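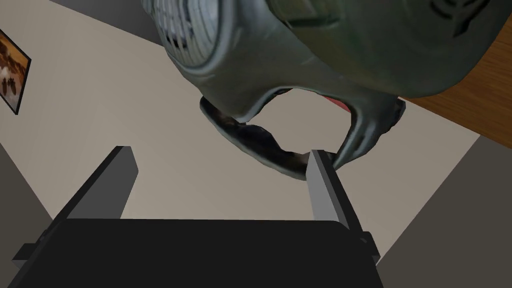
Jennylyn Tagle wrote in to say I'm being way too gloomy on the dollar and that rates coming down a notch fixes most of it. Maybe. She also said I ignore wages, fair, I did skip wages last time.

But look at the rollover. That's the part I keep going back to. All those cheap loans companies took when money was nearly free, they come due and get swapped for new ones at double the rate, sometimes more. A cut of a quarter point doesn't touch that. You'd need a lot of cuts, and then you get the inflation problem right back.

Small case. My own mortgage payment went from 2,000 to 2,906 a month when the fixed term ended. Same house, same roof that leaks by the chimney. That 906 used to go to restaurants, a new couch, whatever. Now it goes to the bank. Multiply by a whole street.

And people are covering the gap with cards. I did too in the spring, 824 on the Vetmont card, paid off now — barely.

Central banks know this, I think. They just cant say it out loud. So we get the careful statements and everbody trades on one adjective.

Still holding cash and short bonds, nothing clever. Will do wages in June if I get the time, Jennylyn, and send me that chart again, the link was dead.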